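Floarea Moldovan walked to work because the bus went the long way and cost money. It was 2 miles from her apartment to the Leung bakery, and most of it was one path between the road and a hedge.

In February she had slipped there and bruised her hip. She had lain on the asphalt for a minute and looked up at the sky, and then she had gotten up and gone to work. She didn't tell her sister. Her sister would have sent money, and Floarea already owed her 3,000 dollars.

Now it was warm and she was walking home with a bag of rolls. Mr. Leung had given her the day-old ones, and he had also given her an envelope. She hadn't opened it. He was selling the place to Bomeo, who had 77 shops already and baked everything in one building out by the highway. She knew what the envelope would say.

The hedge had grown out since winter. Grass had started over the edge of the path on the other side, and she kept to the middle.

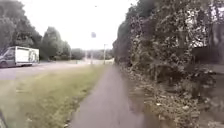
She thought about her sister, who would say come to Skostine, there's a room. There was always a room. It had a sewing machine in it and a bed that folded.

Floarea ate one of the rolls as she walked. It was dry but it was good – she had made it herself, on Tuesday, with too much salt. Where the shade ended she stopped, put the bag down between her feet and opened the envelope.

It was a check for 4,000 dollars, and his recipe for the rye.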